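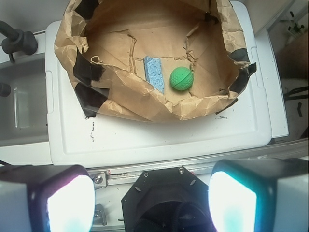 An open brown paper bag with its rim folded outward and taped, holding a green ball and a light blue sponge.

Paper bag

A paper bag is a container made of paper, usually kraft paper, used for carrying or storing goods. Paper bags are common in grocery stores, bakeries, pharmacies and takeout restaurants. They are made in many sizes, from small flat bags for a single pastry to large multi-layer sacks for cement, flour or animal feed.

History

Before ready-made bags were common, shopkeepers wrapped goods in loose sheets or twisted the paper into a cone. Many grocers cut and pasted their own bags in the evening for use the next day. In the second half of the 19th century, machines were developed in the United States that could cut, fold and glue bags from a continuous roll. The flat-bottomed bag, which stands upright while it is being filled, came into use in the same period and soon replaced the older envelope shape in most food stores.

Plastic bags took over much of the market in the last decades of the 20th century. They were cheaper to ship and did not weaken when damp. Paper regained some ground later, after many cities and countries restricted or taxed thin plastic bags.

Materials

Most brown bags are made from kraft paper, which gets its strength from long softwood fibers. The brown color is that of unbleached pulp. White bags use bleached pulp and are preferred where printing must be sharp. Recycled fiber is widely used, but each round of recycling shortens the fibers, and bags with a high recycled content tear more easily at the folds. Bags for greasy food may be lined or treated to slow the spread of oil.

Paper loses much of its strength when wet. Some sacks are made with wet-strength resins, though this can make the paper harder to recycle.

Types

Flat bags have no gusset and are used for cards, cookies and other thin items. Pinch-bottom bags have side gussets and a folded, glued lower edge. The square-bottom bag, often called an SOS bag (for "self-opening sack"), has side gussets and a rectangular base, and it is the usual form for groceries and packed lunches. Handles may be flat strips glued to the inside, twisted paper cord, or holes punched through a reinforced top.

Multiwall sacks have several layers of paper, with a plastic film between them in some cases. They are closed by sewing, by gluing, or with a valve in one corner that shuts under the weight of the contents.

Manufacture

Paper is fed from a roll, printed if required, and folded around a metal former into a tube. The overlapping edges are glued along the length of the tube. The tube is then cut, often with a toothed blade that leaves a zigzag edge, and the bottom is folded and pasted. Handles are added on the same line or by a separate machine.

Sizes of grocery bags were long given by weight in pounds, a system that once referred to how much sugar a bag could hold. The names remain in use in the trade - a "number 12" bag, for instance - but they no longer say much about the load a bag can carry.

Reuse and disposal

Clean paper bags can be recycled with other paper or composted. Bags soiled with grease are often refused by recycling programs, though many composting programs take them. At home, paper bags are used to ripen fruit, to cover schoolbooks and to collect yard waste. Their top edges are sometimes rolled down to make an open container for small items.

See also

Kraft paper
Multiwall sack
Packaging
Shopping bag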